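HSP 214 Food Service Sanitation
Unit 4 notes: Manual warewashing
Instructor: Kirsten Desjardins
Lab sections: Divya Fernandes
Revised 8/1/21

Read before lab. The machine warewashing notes are separate (Unit 5).

1. Terms

Cleaning is the removal of visible soil from a surface. Sanitizing is the reduction of microorganisms on a clean surface to a level considered safe. The two are separate steps and are done in that order. Soil left on a plate shields bacteria and uses up sanitizer, so a dirty plate dipped in full-strength sanitizer is still a dirty plate.

Soil load: the amount of food residue carried into the wash water per batch. It depends on the menu more than on the number of covers. Egg, cheese and cooked starch count as heavy soil.

Contact time: how long the surface stays wet with sanitizer at working strength. Time spent draining does not count.

2. How detergent works

A detergent molecule has one end that attracts water and one end that attracts fat. Above a certain concentration the molecules gather into clusters (micelles) with the fat-attracting ends facing inward. Grease is lifted from the surface, enclosed and held in the water. Adding detergent past the label dose gives little extra cleaning and makes rinsing harder.

Four factors control the result: temperature, detergent concentration, mechanical action and time. A drop in one can be partly made up by raising another. Cool wash water, for instance, calls for more scrubbing or a longer soak. Fats that are solid at room temperature respond mostly to heat. Proteins are the exception to "hotter is better" - very hot water sets egg and milk residue onto the glaze, and these items should be pre-rinsed cool.

Water hardness matters as well. Calcium and magnesium bind with soap and leave a film. Most synthetic detergents tolerate hard water better than soap does, but scale still builds up on basin walls and on glassware.

3. Sequence

Scrape. Pre-rinse or soak. Wash. Rinse. Sanitize. Air dry.

Wash order within a batch runs from least soiled to most soiled: glasses, flatware, plates and bowls, then pots. Change the wash water when suds are gone or the water is visibly greasy. Do not top it up with fresh detergent.

Towel drying is not allowed. A towel picks up bacteria from one item and leaves them on the next. Stack only when fully dry, since nested wet plates stay wet for hours.

4. Soaking and stacking

Soaking softens dried starch and sugar by letting water back into the residue. It does very little for grease. For it to work, water must reach the soiled face. Plates nested flat trap a thin layer of water between them that exchanges slowly with the rest of the sink, and the plates in the middle of the pile soak the least. Standing plates on edge opens the gaps and lets loosened soil fall away. The drawback is stability: a plate on edge can slide, and most rim chips seen in lab come from this.

Stacked plates in a white basin, two views:

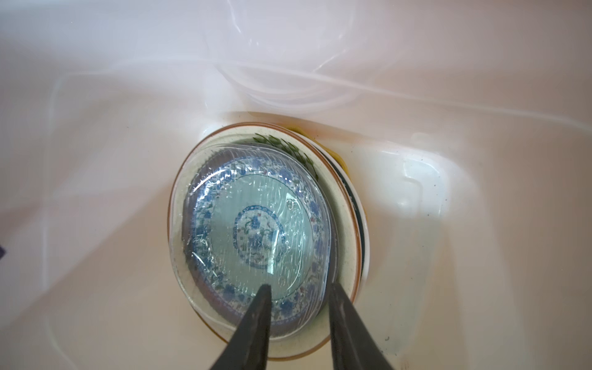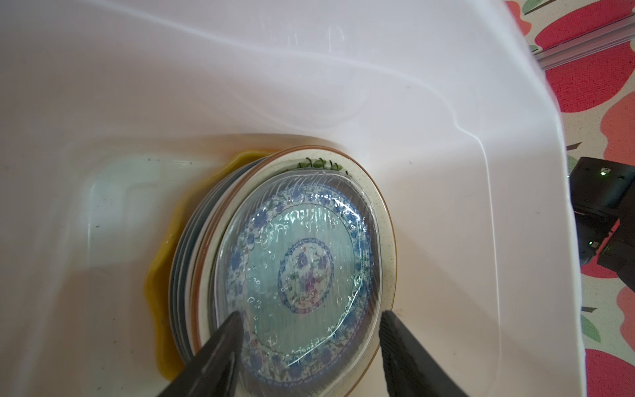

5. Worked dosing problem

The lab uses two products, Derkora (detergent) and Prunar (chlorine sanitizer concentrate). For this problem, take Prunar as 4 percent available chlorine by weight, and treat its density as equal to that of water.

Problem: the sanitizing compartment holds 40 liters. The lab target is 80 ppm. How much Prunar is needed?

80 ppm is 80 mg per liter. Total chlorine needed is 80 x 40 = 3,200 mg, or 3.2 g. A 4 percent product contains 0.04 g of chlorine per gram. 3.2 / 0.04 = 80 g, or 80 mL.

A common error is moving the decimal point once too often and adding 800 mL. That gives close to 800 ppm, which is far over target and leaves residue on the ware. Always confirm with a test strip before any ware goes in. Strips are read at once against the chart on the vial - a strip left on the counter will fade.

Chlorine loses strength with heat, sunlight and organic matter. Retest after each batch and remix when the reading falls below target.

6. For lab

Bring the dosing sheet with problems 1 and 2 completed. Closed-toe shoes are required. Log water temperature, strip reading and time for every batch, in pen. Sheets with missing strip readings will be returned to Divya Fernandes's box ungraded.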